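Sistard three-finger gripper kit: two months on the bench

I bought the Sistard for a home build that sounds simple until you try it: an arm that strips old office PCs for parts. The product page calls it "workshop ready," which I have learned to read as "you will be drilling something." It goes on a secondhand Dutell arm in the workshop I share, and it replaced a Suron two-jaw that I never liked much either.

Assembly

The machined parts are good, I'll give them that. Matte black, clean edges, and silver hex socket screws you can get a key onto without taking half the thing apart again. The manual is less good. It runs to 40 pages and 30 of them are safety notices and translations. Wiring gets 2. I had it bolted up by 7 in the evening, having started after lunch, and I have built these before.

The rows of small holes down the side plates look useful for bolting on extras. I haven't found a bracket that lines up with them, and Sistard doesn't sell one.

Reaching the drive latch

Hard drives were my main test. The ones I pull sit in blue plastic caddies, and a fat fingertip is no use on those. The Sistard's middle finger has a narrow end that fits between the latch and the lower edge of the drive, and I doubt the Suron jaws would have gone in there at all.

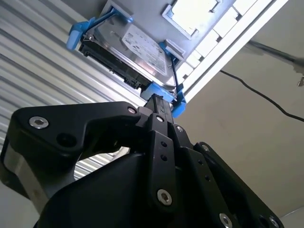
Holding and carrying

Pressing on a latch is one thing. I was more doubtful about the grip, having read a lot of claims about "adaptive" fingers over the years. Taking a 3.5-inch drive from the side, carrier and all, it held better than I expected. I would still pad whatever is underneath. The default grip force is set for something much sturdier than a plastic carrier, and the slider in the software has no units on it, so you are guessing – and so was I.

For the processor I use a gray plastic fixture at the left of the case, with a recess for the chip. Budget for something like it. The kit includes no fixtures, and I wouldn't let this gripper near an open socket without a proper place to put things.

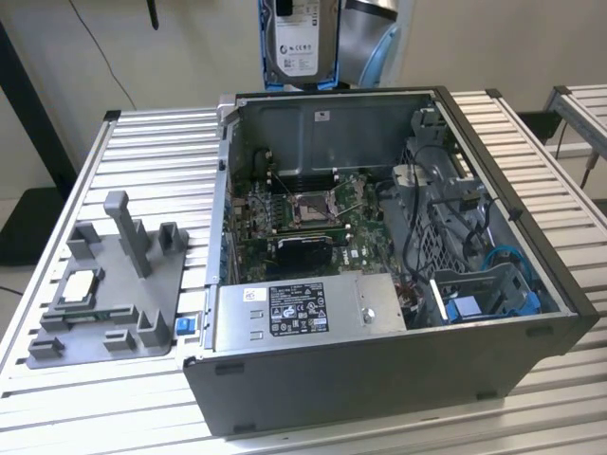 Drive held above the open tower, with the processor parked in the fixture on the left.

What I'd buy again

The hardware, probably. The software, no. I ended up running it through the Dixit controller I already had, and the Sistard app is gone from my laptop. If your parts are all big and square, a cheaper two-jaw will do you fine. Small latches are the only reason I'm keeping this one, and I want to see how the finger joints look in October before I recommend it to anyone.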